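4.2 Drinking habits during the working day

The diaries turned out to be a richer source than we had dared to hope. All 44 participants in the Dendside sample kept theirs for the full seven days, and many wrote far more than the form asked for, spilling over into the margins with notes on kettles, heat waves and the neighbors' coffee. We are delighted with this material, and only a small part of it fits in this section.

Most people drank in bursts. A large serving early in the morning was followed by a long dry stretch, often lasting until lunch, and then by small, steady sips through the afternoon. The standard serving in the diary was set at 200 ml, but entries were free to depart from it, and they did – one participant recorded everything in soup bowls. Household size made little difference to the pattern. Working from home made a great deal, and we return to this in Section 5.

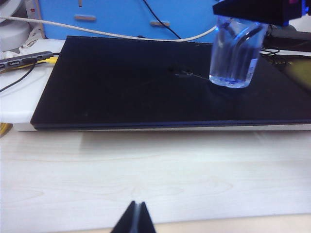

Afternoon sipping is the habit we find most exciting, as earlier surveys built around meals would have missed it almost entirely. It belongs to the desk, and it depends on a drink staying within reach. Any flat surface will do for that, including a closed laptop, as with the clear cup of water in Figure 3. Diary entries made at a desk were also the most detailed on timing, often down to a few minutes, and we would love to see future studies treat the desk as a setting in its own right, alongside the kitchen and the dining table.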